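Workshop notebook, bench 2
Fri 4 December
Posted by: Utow workshop

Picking up from the glue-up that went wrong. The Sheehan order is a run of drawer boxes, dovetailed at the front, grooved for the bottoms. First box racked out of square when the clamps went on and I didn't check the diagonals till the glue had grabbed. My own fault. Knocked it apart, lost one side piece, cut a new one from the offcut pile.

Changes for the next ones:
- dry fit every box, all four corners, before the bottle comes out
- clamps square to the pins, pads on both faces
- measure diagonals straight away, then again after a cup of coffee

Second box went together fine. Third was tight on the left rear corner, pared the tail with the wide chisel, went home with hand pressure after that.

Glue: the old tub of Cesard has gone stringy. Smells off too. Don't use it for anything that matters, I wrote JIGS ONLY on the lid. New tub is opened and dated. Shop was cold first thing and the open time felt long, so left everything in clamps over lunch instead of pulling them early like we did in May.

Groove for the bottoms came out a hair narrow. Panels would start but not slide. Took one pass off the underside edge of each with the block plane, no further trouble. Would be better to fix the cutter setup but didnt want to touch it mid run.

Sanding. Insides done before assembly, 100 then stop. Outsides 100 up to 200 after the glue is dry. Tried going straight to 200 on a scrap and the mill marks telegraphed right thru the oil. 60 is only for the one side where the planer left snipe, and go easy near the ends.

Oil test on scrap, two coats vs three. Can't tell them apart by eye under the bench lamp. Will look again by the window tomorow. If still the same, two coats and done.

Skavico still haven't sent the runners. Rang, got the machine. Box outside width is 34 under the opening on the drawing, which leaves enough for either pattern of runner, so carrying on without them. Do NOT drill the sides yet. 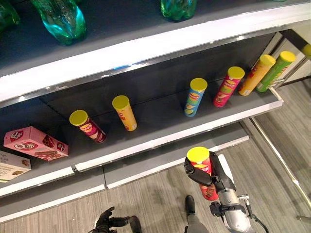 Gray shelves, white front edges. Green bottles up top.

Left to do: boxes four and five, plane the top edges flush, ease the corners, label each one underneath in pencil. Sharpen the narrow chisel, it's crushing end grain instead of cutting. Buy masking tape. Somebody has the small square, please put it back on the bench 2 hook.

Recent entries
Resetting the planer knives
Sheehan drawers: cut list and stock
Pin spacing, second try
Cesard glue, cold shop notes

Contact the workshop | © Utow | Back to top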